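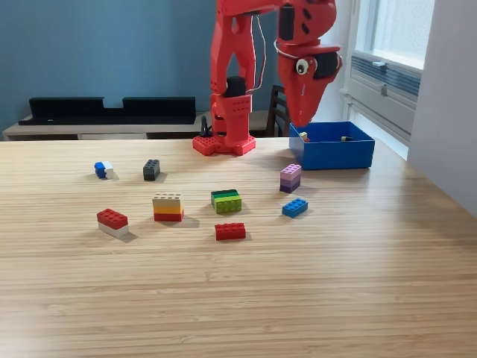
The open day at Howlader ran for one afternoon in November, and most of the traffic went to the large cell at the front of the building. I spent my time at the small table by the window, where a red printed arm was moving toy bricks into a blue bin. I think it was the more useful demonstration, and I think trade visitors are trained to walk past that kind.

The task is plain pick and place. The bricks lie at odd angles and the stacks differ in height and width, so a fixed program with taught positions would be of little use. The controller, which the group calls Zelus, was fitted on 401 recorded runs done by hand. Selvaraj Miah, who ran the table, gave me that number before I asked for it. He also gave me the success rate for the previous week: 142 clean placements in 1,000 attempts at unfamiliar layouts.

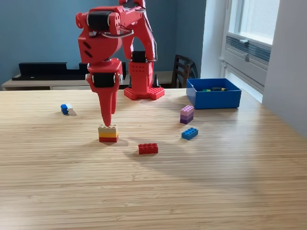
Gripper over the three-brick stack, bin at the back right.

A rate of 14.2 percent will not sell anything. Edivaldo Falcão of Fledum, who was standing next to me, said so and went back to the front cell. His point is fair if the question is what to buy this year. My complaint is with the front cell, where the parts arrived in a fixture, the lighting was enclosed, and no failure rate was posted. I asked for one and was handed a brochure.

A demonstration should expose the variable that matters. For handling work that variable is disorder — part pose, spacing, daylight from one side. The small table had all of it.

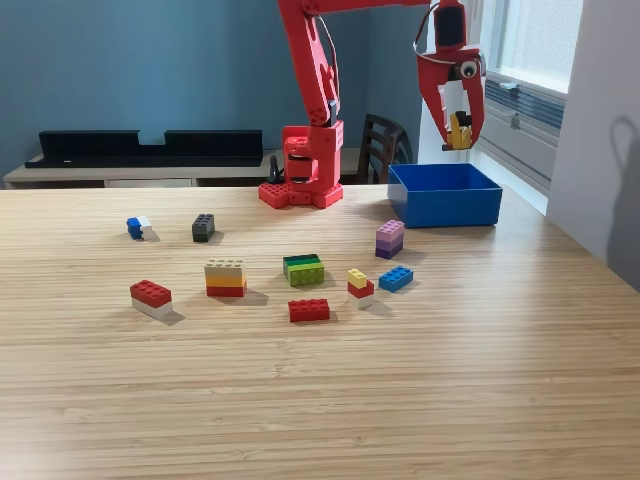
I would ask two things of anyone hosting such a day. Publish the attempt count next to the success count, and let a visitor place the parts. Demanis did the second at its own event last spring and the line slowed badly for an hour, but I learned more about their grasp planner in that hour than from 50 pages of data sheet.

Miah's table has limits. The payload is trivial, and the joint motors would not survive a shift. Those are known problems with known prices. How the arm copes with a layout it has not met is the open one, and I would like to see the same test repeated next year with the same bricks.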